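Sep 14, 2019

Notebook, Burness display booth, shelf and stock layout

Carried over from the previous entry: the booth was papered and floored but nothing had been decided about where the tissues should live. Today was given over to that, plus the usual list of snags.

Wallpaper. The pink butterfly paper stays on all the walls. Shengli Jiang wanted something plainer behind the shelf. I left a grey test sheet up for an hour and it made the white shelf look like office stock, so down it came. One seam on the left wall had lifted slightly. Re-pasted with the Hurasow adhesive, rolled from the middle outwards, left under a batten. Check it again before anything is leant on that side.

Floor. White sheet with the black flower and bird drawing. It marks easily. Rubber soles leave a grey streak that comes off with a damp cloth and no cleaner. The Tanasarn spray dulled the surface on an offcut, so keep it out of the booth.

Shelf. White, two tiers, metal legs. It rocked on arrival. Each leg screws into the boards and the round caps sit over the fixings, so the caps have to come off before anything can be tightened. Slackened all four legs, stood the shelf on the flat bench, pressed down on the top board and tightened in diagonal order. No rock afterwards on the bench. On the booth floor there is still a trace of movement at one back leg, which I put down to the sheet not lying fully flat under it. There is a small mark near the front edge of the top board. Filler would show more than the mark does. Leave it.

Basket. The white wire mesh one on the back wall stays where it is. I had meant it for the tissues, but packs stored on end in mesh slump and the film catches on cut wire ends. Better kept for light things.

Plant. Black ridged vase with the artificial plant goes in the left corner. Tried it on the right first and it hid too much of the large butterflies on that wall.

Stock. Soft packs of tissues, yellow wrappers. Started with the lower tier and the floor only, top board clear, to see how much room is left for hands.

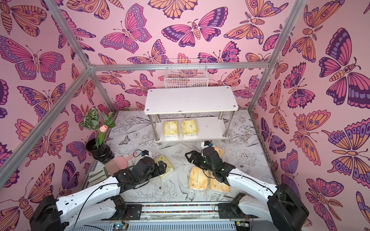 Uyên Bùi thinks the top tier should be filled last in every case, because a soft pack at the edge of the upper board gets knocked off by anyone reaching for the one below, and she would sooner see a low lip fitted than rely on people being careful. I agree about the order. I am less sure about the lip. It would mean drilling the board, and the finish chips.

Notes on handling the packs:

Lift by the sides, not by the opening flap. The flap adhesive is weak and gives after a few lifts.
Square the pack up with the palms before setting it down. A pack that goes down bulged stays bulged.
Logo upwards on the lower tier. Seen from standing height the top face is the only one that reads.
Leave 2 cm between the front of the row and the board edge.
Film against film drags. Lower packs into a row from above, do not slide them along it.

Clearance between the tiers is 50 mm more than the height of a pack lying flat. Enough for fingers, tight for a whole hand with a sleeve. Soon-im Min suggests longer legs from Nemovetti. They list a set, delivery 9 working days. Not ordered yet - the present height suits the sight line to the back wall and I would like to live with it first.

Second arrangement, with the upper tier in use as well:

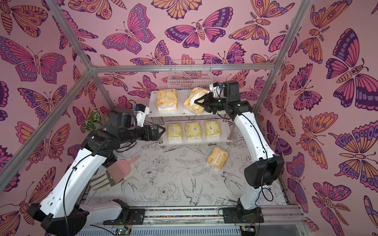

Tissue packs on both tiers, three in the row along the bottom.

The lower row looks right. Even spacing, and the greener yellow of those wrappers holds together as a block. The top is harder. A pack stood upright shows its front well but has very little base, and the film gives it no grip on the painted board. Laid flat it is stable and dull. Sakda Sangkhawat's suggestion is a clear strip of shelf liner under the upright ones, which costs next to nothing and comes off without residue. Will cut a piece and try.

To do:
- press down floor sheet at back leg, recheck rock
- liner strip for top board
- inspect seam, left wall, once the batten is off
- ask Lamduan Sombatkul whether the wallpaper offcuts from April were kept
- decide on legs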